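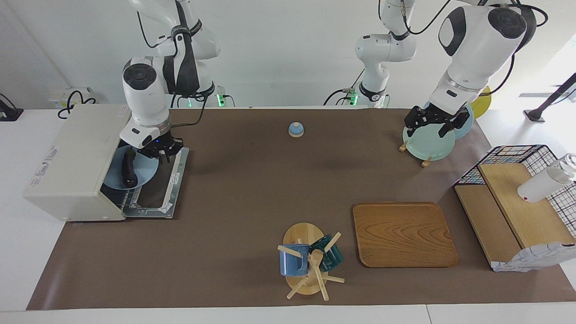
Plate work: one gripper over the toaster oven, the other holding a plate at the stand.

Praltent two-arm kitchen station, reviewed
By Melquiades Aguirre
18 April 2026

The Praltent is sold as a helper for small kitchens and break rooms. I spent most of March with one, and the question I wanted to answer was whether it can take over the boring part of a meal: plates out, food in the oven, mugs hung up, plates put away.

The short answer is some of it, slowly.

Setup took most of a day. The arms hang from an overhead mount, so you need a sturdy frame and a table you don't plan to use for anything else. The software is called Lenura and runs on a separate computer. You show it a chore by guiding the arms through it, then correct it until it stops making the same mistake. Teaching it to put one plate in a stand took me 153 tries. The second chore went faster.

Plates are its best job. The two-fingered grippers hold a plate upright by the rim without slipping, and getting it down into a wooden stand works most of the time. When it misses, it usually comes in a little to one side and pushes the stand across the mat. It doesn't notice. It will go on trying to put the plate where the stand used to be.

The toaster oven is harder. With the door already down and the rack partly out, the arm can set a plate on the rack or take one off. I used a toy eggplant for practice and would suggest the same to anyone starting out. Opening the door from closed worked on four out of seven tries. I never let it run the oven hot while I was out of the room, and the manual says not to.

Mugs on a mug tree are where it gets frustrating. The handle has to face the right way, and the peg is narrow. A person turns the mug without thinking. The Praltent picks it up, stops, sets it down, picks it up again. Sometimes that ends with a mug on a peg. I'd leave this one to people for now.

Cloth is worse. Folding a dish towel is in the list of chores and I could not get a fold I would put in a drawer.

For comparison, I had the Ntuli single-arm unit last year. It was quicker with plates, but with one arm it couldn't steady anything, and the oven was out of the question. Two arms are worth the extra room they take up.

Noise is low, a steady hum with a click when the grippers close. Cables are a mess and I would like to see a cover for them. Support answered both of my emails within a day.

The grip pads wear out after roughly 2,000 picks according to the manual. Mine still look fine. Troris sells a replacement set that fits, though I haven't tried it.

Who should buy it? A workshop or a school lab that wants to learn how this is done would get a lot from it. On a shop floor, with the same part in the same place every time, I think it could earn its keep – sorting and racking are close to what it does well. For a home kitchen I can't recommend it yet. I can clear the same table by hand before it has finished with the first plate.

Good: steady grip on plates, quiet, helpful support
Bad: slow, lost when things move, poor with cloth and mugs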